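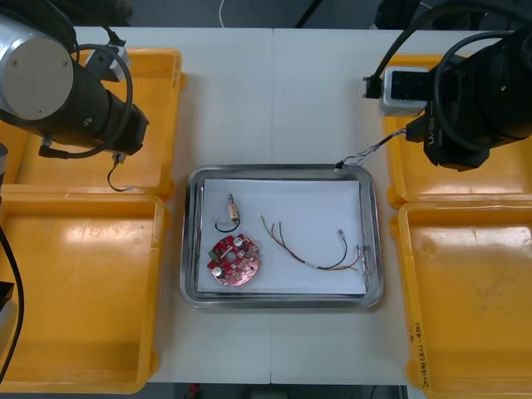
Round red circuit board and a small tan component on paper in a steel tray.

Reading time: 1 minute

The Trundik Letters is an epistolary novel set in the river port of Druvska. It follows a ferry clerk and a married schoolteacher who write to each other for 12 years after a single meeting. The story is told through 294 letters, with no linking narration.

Plot

The clerk, Madent, finds a glove on the evening boat and posts it back to its owner. Her reply starts the correspondence. In the second part she moves inland with her husband, and the letters become shorter and less regular. A gap of one winter -- shown by a blank page -- divides the second part from the third. The last letter, dated April, is unsigned.

Publication

The novel was first issued by Çetinkaya in a hardback run of 700 copies. The first edition has 837 pages. A later paperback leaves out the ferry timetables printed between the parts.

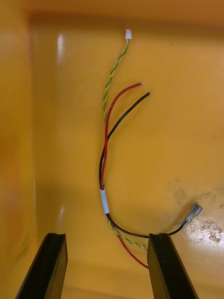
Style

Madent's letters are in the present tense and rarely mention feelings directly. The teacher's are longer and often return to the same event with altered details. Four letters are given in two versions, a draft and a fair copy.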